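**Wultamcombe Home Linen and Clothing Program: progress report to the Vasilakis Fund**

Prepared by Melina Margaritis, Program Manager

The program supplies bedding and everyday clothing to households moving into long-term housing in Wultamcombe and Adholm. In the period to the end of November, 106 households received a full allocation, against a target of 160 for the funding year. Referrals from Adholm were slower than forecast, owing to the late opening of the second housing block.

### Clothing

Dark trousers and sweatpants remain the items most often requested by adult recipients. Stock of larger sizes ran low in September and was replaced under the standing order with Vammont.
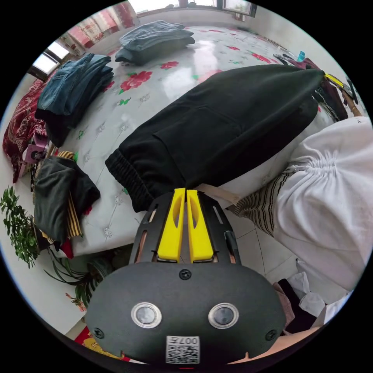
*Folded black sweatpants on a floral quilted cover.*

### Bedding

A total of 602 items of bedding were distributed, including sheets, pillowcases and covers. Michalis Vlachopoulos has revised the intake form so that bed size is recorded at referral. Exchanges have fallen as a result, although older forms are still in use at one agency and will be withdrawn in the new year.
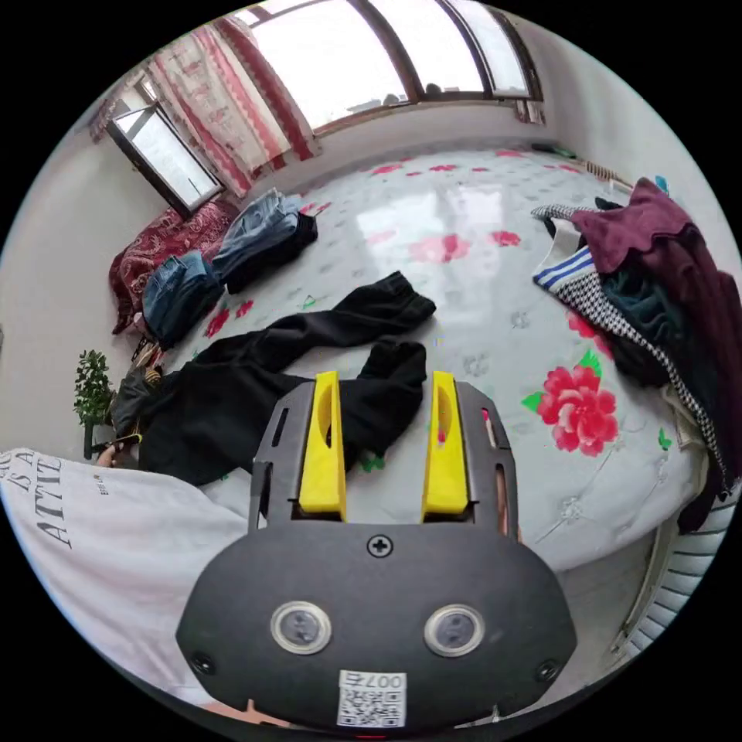 *Flower-patterned bedspread with black pants laid across it.*

### Expenditure

Spending on goods is within budget. Freight is over budget following two price rises by the carrier. Ourania Economou has sought quotes from other carriers and will report on these next quarter. The Fund's approval is requested to move part of the unspent training allowance to freight.

### Next period

Storage at the Adholm depot will be extended to hold around 200 cartons. Hsiu-ying Siu will take over agency liaison from Magdalini Lazaridis in February. A revised delivery schedule will be sent to the Fund once the depot lease has been signed.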